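Search this site
Enter keyword
Go

How to test whether a two-armed machine can sort and nest storage boxes

This guide sets out a bench test for one household chore: taking a table of mixed plastic boxes and trays and putting them away inside one another. It is written for people who already have a two-armed machine with parallel grippers and want a fair answer to the question of whether it can do the job yet. The short answer at present is "partly". The test shows which part.

Why boxes

Tidying containers is dull work and easy for a person. For a machine it combines several problems. The walls are thin and flex when pinched. Slots and handle holes look like good places to grip but catch a fingertip on the way out. Open trays have a low rim, so the fingers must come down close to the table without striking it. The order matters as well, as a small box must go into a larger one before the larger one is moved.

What you need

A flat table that both arms can reach across.
A set of open plastic containers in mixed sizes and colours. Include low trays, upright boxes with slots and at least one basket.
A second person to reset the table between runs.
A stopwatch and a printed score sheet.

Do not buy a matched set. Nesting boxes from one range are made to fit, and the results will flatter the machine. Kulsoom Jatoi, who wrote the first version of this test, mixed items from the Ninar and Feretti ranges with whatever was in the stores cupboard. The odd sizes caused most of the failures worth knowing about.

Step 1. Set out the table

Spread the containers by hand. Leave some touching and some apart. Turn a few so that their long sides are not in line with the table edge. Put at least one low tray where a taller item partly hides it from the machine's main camera. Photograph the layout so that it can be repeated.

Step 2. Fix the starting pose

Start every run with both grippers open and clear of the objects. If the arms begin at different heights from one run to the next, the times cannot be compared.

Step 3. Run the single pick

Ask for one item at a time, to be lifted and set down in a marked area. Use 4 attempts per item. Score each attempt as follows.

2 — lifted and set down upright, nothing else disturbed
1 — lifted and set down, but another item was moved or the box landed on its side
0 — dropped, missed, or stopped by the operator

Low trays usually score worst. If the fingers close on the rim from above, the tray tilts and the far edge drags. A two-handed lift from opposite ends is slower but much steadier.

Step 4. Run the nesting task

Give the machine the whole table and let it choose the order. It may use one arm or both. Stop the clock when no further box can reasonably go inside another, or when the operator has to step in. Record every intervention, including small ones. A nudge with a finger is an intervention.

Watch for the machine placing a box neatly on the wrong one. This is a planning fault and should be logged apart from grip faults. Mixing the two makes the score sheet useless for whoever has to fix it.

Step 5. Repeat with a new layout

Change positions but keep the same objects. A large drop in score suggests that the machine has learnt the table and not the task. Our own log under the Farura controller holds 3664 single picks, and the gap between familiar and new layouts is the most useful figure in it.

Reading the results

A machine that scores well on single picks and poorly on nesting can be used for simple transfer work on a shop floor, where the box always arrives in the same place. It is not ready for a kitchen or utility room. One that copes with both but takes several minutes per box may still be of use overnight, when speed does not matter.

Compare against a person doing the same job at an easy pace, using the same layout. The Lâm gripper pads improved our grip scores on thin walls but made no difference to the order in which boxes were chosen — that remains a software problem.

Common faults

Fingertip caught in a slot: approach from the rim instead, or widen the opening before withdrawing.
Box skids when touched: reduce the side force and check that both fingers meet the wall together.
Arms block each other: set a waiting position for the idle arm outside the shared area. 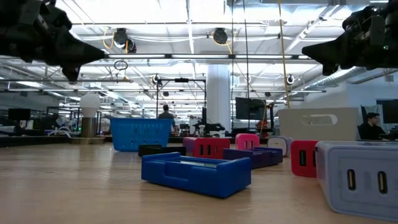 Mixed boxes and trays set out on the table, both grippers open.

Contact | Copyright 2019 | Back to top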